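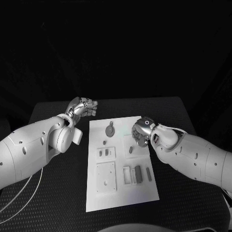 4. Sorting and laying out at home

When we began visiting households in Rornholm and Londale, we expected to hear a good deal about attics and cellars, and we certainly did. What we had not quite expected was how fondly people would talk about the table. Button tins, sewing boxes and jars of odd screws came down from their shelves, and before anyone would tell us where a thing had come from, it had to be tipped out and put in some kind of order.

Safta Olteanu, whose family moved to Londale in 1975, kept her mother's buttons in two tins and went through them every February, when the evenings were long and there was little to do in the garden. She always spread a pillowcase first. Her mother had done the same, she told us, and a button on a bare dark table was "as good as lost until spring."

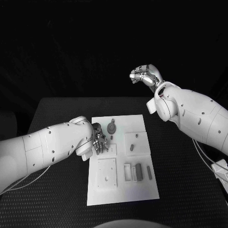 Latetley Papers in Home Life, Vol. 7, No. 2, p. 14

Figure 2. White board laid flat on a black table.

Many of the people we met had a habit of this sort (a tea towel, a tray, the back of an old calendar) and were a little shy about it at first, as though it were too small a matter for a study. We were glad to hear about every one. Older members of a family tended to sort by garment or by person, while their grandchildren went by color, and this led to some very cheerful arguments while we sat by with our coffee. In Leiva, where we made our last visits, the sorting was more often done alone and late at night, with the radio on. We return to those visits in Section 5, together with the question of who inherits the tins.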